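Dustum Says Its Shelf-Stocking Robot Is Not Ready, Invites Public to Come and Watch

CLEDTHORPE, January — Dustum, which makes automation for small stores, today announced that its shelf-stocking system will not go on sale this spring. The company had said last year that it would. It had also said that stocking a shelf was a simple job, and it would like to withdraw that statement too.

The decision follows a 12-week trial at the Rirkside branch of Altıntaş, a family-run chain of 11 neighborhood stores. The system unloaded cartons, read labels and drove itself down the aisle without bumping into anyone. It did well with cans. It did very well with cereal. Then the trial reached toiletries and paper goods, where progress slowed to a pace the store manager described in writing as "geological."
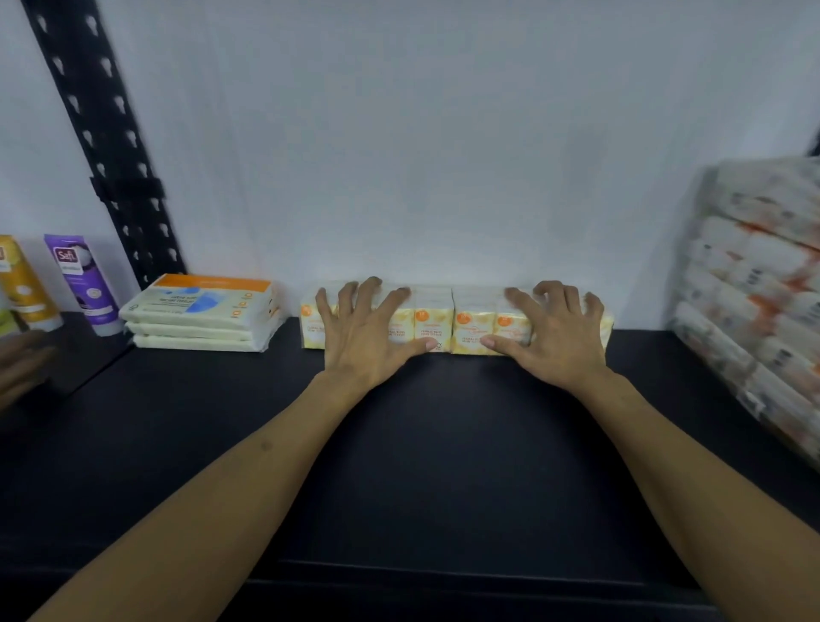
Soft packaging remains the hardest thing on the shelf for any machine Dustum has built or bought. A can stays the shape it was when you picked it up. A pack of tissues has other ideas, and the pack beside it may not share them. Store staff deal with this by feel: fingers spread over a row of pocket packs, a press down and back toward the wall, thumbs keeping the near side in order. Dustum's software has a name for that motion, 200 pages of notes on it, and a success rate the company is choosing to call early.

Price was the other difficulty. At present, one system costs more than the aisle it was meant to stock, including the aisle. It also needs a person nearby to pick up what it drops, and that person could be stocking the shelf.

Dustum does believe machines will do this work. Cans, jars and boxes are close, and the company will offer a version limited to rigid goods to four pilot stores later this year. Tissues, bags of rice and anything sold in a pouch will stay with human beings for now. So will folding laundry, a feature that appeared in an earlier Dustum brochure. Customers who still have the brochure are asked to recycle it.

Altıntaş has agreed to continue the trial at Rirkside, with shorter hours and a wider aisle. Shoppers may watch the system at work in the mornings, between 9 and 11 a.m. — seating is not provided, though the company has been told it should be.

About Dustum
Dustum designs and services automation for independent grocery and convenience stores. Its main office and workshop are in Cledthorpe. Press inquiries and requests to visit the trial can be sent through the contact page on the company's website.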